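Does black fabric on the walls really make a small room quieter?
Posted in Home & Garage > Noise

Usa Rungrueang
I rent one half of a duplex and my desk is against the shared wall. A guy at the Stavau store told me to hang their heavy black curtain cloth on all the walls and the neighbor's TV would "basically vanish." It's $30 a panel and I'd need 11 of them. Has anyone done this and measured anything, or is it just a nice story? I can't drill into the walls and I'd like to keep my deposit.

mosoti_mike
Yes get the curtains. I hung the Killent ones in April and the room feels way calmer. Didn't measure it but you can tell.

plainwalls
I'd ask Mike what "calmer" means. Cloth soaks up some echo inside your own room, mostly the high, hissy part of it. Your neighbor's TV is coming through the studs and drywall, and cloth weighs next to nothing compared to a wall. Stopping sound takes mass and sealed gaps. The store knows this, or should.

I bought a phone app and a roll of Testano cloth and tried it myself at 11 at night with a radio going next door. The difference was 2 decibels, and I got nearly that much by moving my chair. The box said 18. I wrote to ask how they got 18 and never heard back.

Cloth does make a room dark and cuts glare, if that's any use to you.
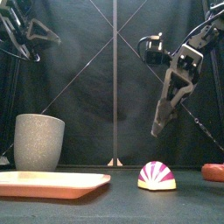
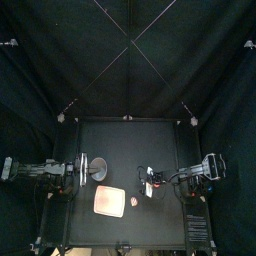 So before you spend $330, put your ear along the baseboard and around the outlets on that wall. Mine leaked badly at the outlets, and foam gaskets cost me less than lunch. Ask your landlord first, and turn the breaker off before you take the cover plates off. A full bookcase pushed up against the wall might do a little too - I wouldn't promise much. If it's mostly bass you're hearing, none of this will fix it and you're better off talking to the neighbor about where the TV sits.

And keep the receipt if you buy the curtains anyway.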